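Chapter 3

Pushing, Sliding, and Other Ways of Not Picking Things Up

What this chapter covers: planar pushing and friction; how to score a placement; why a success rate needs a definition of success; the Cosetti protocol for two-arm placement trials.

Most people who come to robotics want to make a robot pick something up. It is a fine ambition, and Chapters 4 through 6 will feed it until it is sick. But watch yourself clear a desk some afternoon. You shove the books with a forearm, nudge the mug with a knuckle, and drag the stapler by whatever part of it is closest. Very little of the work is done by a proper grasp. Hands are lazy, and they get away with it because the desk does half the job for them.

A robot can be lazy too, although it takes a good deal of effort to arrange. The desk, or floor, or mat, holds the object up and resists its motion through friction, and a planner that knows something about that friction can move an object without ever having hold of it. The trouble is in the word "something." Pressure under a resting object is spread out in a way we cannot see and can rarely measure. Push the same block twice from the same spot and you may get two different answers, both of them delivered with great confidence.

For a long time the usual response was to build a better model of friction. Dima Majali, whose group ran the trials we will follow in this chapter, took the less flattering route of assuming the model was wrong and asking how often the robot should stop and look. Her planner, Mando, makes a short push, measures where the object went, and plans again. The question is how short is short. Very short pushes are accurate and take until Thursday. Long ones are quick and sometimes end up in the next room.
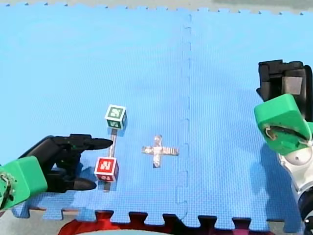
A placement trial needs three things: an object, a target, and a rule for deciding whether the first has arrived at the second. The first two are easy to come by. The third is where careers go to be embarrassed. Suppose the object is a dumbbell shape, two lettered cubes joined by a thin rod, and the target is a cross of crinkled silver stuck flat on a blue foam mat. Which part of the object is supposed to reach the cross? The green-bordered cube? The red-bordered one? The middle of the rod? A robot that parks either cube on the mark can claim a success under one rule and a flat failure under another, and the object will have done exactly the same thing in both cases. Report the rule first. Then report the number.

The Cosetti protocol settles the matter by scoring the midpoint of the object and its heading separately. Position error is the distance from the midpoint to the center of the target. Heading error is the angle between the object's long axis and a reference direction chosen before the trial begins. Before, please. Sohail Marwat, reviewing an early draft of the protocol, found that 11 trials had been scored against a reference direction picked afterward, and all 11 had gone beautifully.

Majali's full set came to 515 trials, divided among three push lengths. The short and middle lengths finished with nearly the same position error. The long pushes did worse on heading, as you would expect, but they did worse in a particular way: the errors piled up on one side. An error that leans is good news for a planner, for it can be learned and subtracted. An error that scatters just has to be lived with -- or looked at more often, which costs time.

We will work through the method in 2 stages. Section 3.1 takes a single arm and a single contact point, and derives the motion of a pushed object under the limit surface model. Section 3.2 adds the second arm and asks when it ought to help and when it ought to stay out of the way. Readers who have met the limit surface before can go directly to 3.2, though the notation changes on the way and they will be back.

3.1 One Contact, One Arm

Let the object rest on a flat support, and let a single finger touch it at point p. We assume the motion is slow enough that inertia can be ignored. This is called the quasi-static assumption, and it means that when the finger stops, the object stops.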